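[Hartono-list] Re: Replacing the kitchen inventory before the May lettings

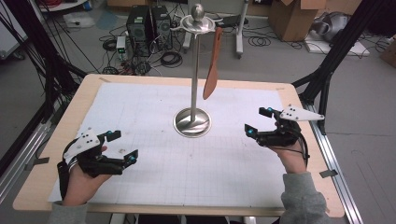 Page last changed: May, 16:12

From: Nabila Khoo
To: Hartono-list
Subject: Re: Replacing the kitchen inventory before the May lettings

Slamet Liew wrote:

> I have been through the cupboards at Tenum and the list on the wall is
> wrong in several places. It says 50 dinner plates and I make it 49. It says
> 50 side plates and there are 27. The cutlery drawer I gave up on.
>
> Can we agree what a hirer should expect to find, and what we charge when
> things go missing? At the moment the form says "breakages to be paid for"
> and gives no prices, so people leave a coin on the worktop or nothing.
>
> Also, does anyone know who has the key to the tall cupboard?
>
> Slamet

Thanks for doing this. Taking your points in turn.

The wall list dates from when the kitchen was refitted and I don't think it has been touched since. I would take it down now and put up a new one when the crockery is sorted. A wrong list is causing arguments. The walking group were asked about a missing plate last month and I am fairly sure it had gone well before they came in.

On the side plates, 27 is too few for a sit-down tea but enough for most of what we get. The Stelonent catalogue has plain white ones that match near enough. They sell them by the dozen. I suggest two dozen, which would take us to just over 50, and we leave the dinner plates alone.

For cutlery, please don't count it again. I would rather weigh out what we need for a full hall, put that in the drawer and box up the rest. There are at least three patterns in there and the forks with the thin handles bend.

Cooking utensils are a separate matter. Hirers bring their own knives, and I would keep it that way. For the rest I prefer them hanging up where people can see them. Things that go in the deep drawer don't come out again, and then somebody buys another. Nylon or silicone for the non-stick pans, please. The last metal slice ruined the big frying pan.

Charges: I have looked at what Lurnon hall does. They have a flat sum for anything small and replacement cost for anything large, and it is printed on the booking form above the signature. I would copy that. I don't want to be working out the price of a teaspoon. If we set the flat sum the same for cups, plates and bowls, whoever is checking can do it in a minute.

There is 531 in the kitchen line at the moment. The urn has to come out of that if it fails its test, so could we hold off ordering anything apart from the side plates until the test is done?

The tall cupboard key is on the hook behind the boiler door, on a piece of green string. It sticks. Lift the door a little as you turn it. The spare tablecloths are in there, and the box of candles, which should go back to the church.

If there are no objections by the end of the month I will order the plates and redo the form. Could someone else take on the new wall list? It needs to be typed fairly large.

Nabila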